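Print this page
E-mail this page

Bevix soft finger set and wrist camera kit: a review after one month of daily use

We bought the Bevix kit to replace the hard metal fingers that came with our two-jaw grippers. The kit contains two pairs of flexible fingers, the black mounts for them, a small camera for the wrist, and a bag of screws. We use it for sorting and stacking cubes on a wooden bench. 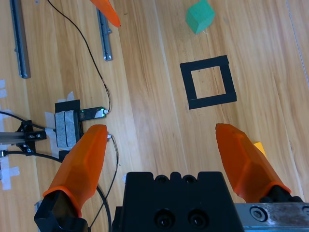
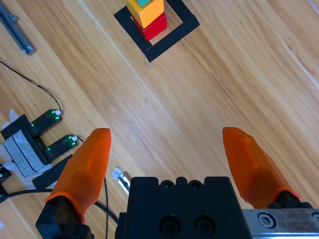 Both pictures are from the wrist camera, with the orange fingers open.

Sun 2 June
By Vimala Kamath

Let me start with the fingers, as most readers will buy the kit for them. They are made of a translucent orange plastic with flat facets, and they end in a rounded tip. The plastic gives a little when you press it with your thumb, and it comes back to its shape. Our old fingers left small marks on foam parts. With the Bevix fingers I have not found any marks on the green cube, which is the softest one we have.

Changing the fingers took me 34 minutes for the first pair and much less for the second. The manual shows the mounts in the wrong orientation on one page, and I followed it with too much trust. My colleague Sepehr Farahani noticed the mistake when the jaws did not close completely. Bevix has a corrected page on its website, but the printed one in the box was still the old version.

The grip is good on cubes. Stacking is our usual test: a red cube inside a square of black tape, a yellow one over it and then the teal one. We made 300 attempts at the full stack and 51 of them failed. Most of the failures came with the third cube, when the finger touched the yellow one on its way down and pushed it. The fingers are wide at the base, so you need more free space beside the object than with metal jaws. For small parts standing close together I would keep the metal ones.

The camera is the weaker half of the kit. It sits close to the gripper, and the gripper body and both fingers take up a large part of its view. When you work near the table this is useful — you can see the tips and the object together. When the stack gets higher, the top of it goes out of view, as in the second picture, where only a thin piece of the teal cube remains. The bracket has no tilt adjustment. I wrote to Bevix about this, and Salamatu Amoah from their support answered the next day that a bracket with tilt is planned for January. I can judge only the one I have.

The colors are true enough to separate red, yellow and green without any extra lamp. I had expected the orange fingers to confuse our color detection, and with the yellow cube they did. We solved it with a mask over the finger area, which needed one afternoon of work.

One more point concerns cables. The kit includes no clips or ties. Our bench has its own sensors with thin wires, and we hold things down with tape, but a customer who starts from nothing should order cable clips at the same time.

The price was 600 dollars with shipping. The Nesham set costs less and has no camera, and its fingers felt stiffer when I tried them at another workshop. If you already own a wrist camera, ask Bevix for the fingers alone. They do sell them, although the page is hard to find.

I will keep the fingers on both grippers. The camera stays until the new bracket arrives, and then I will test it again with the same three cubes.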